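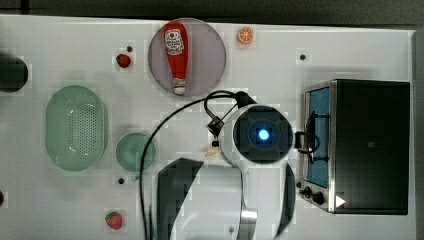

Sorting rules for mixed kitchen clutter were the second part of the Leinonen project. The first part covered storage only and is reported separately. For this part, items were spread over a white table with no fixed order, and each layout was scored for how far an item lay from its group. Food and dishes were treated as separate groups unless one rested on the other. A ketchup bottle lying on a plate, for instance, was scored with the plate, while an orange slice to the right of the same plate was scored as food. Two strawberries far apart counted as two errors.

Scoring
Each layout started at 200 points. A misplaced item cost nine points – the Folov scale uses the same value. Nested items, such as a small bowl placed inside a colander, were scored once. A bowl standing next to the colander was scored on its own.

Limits
The rules do not handle items that lie partly outside the scored area. These were left out of the totals. The weights for small appliances were taken from the Ukatdale exercise and have not been checked again.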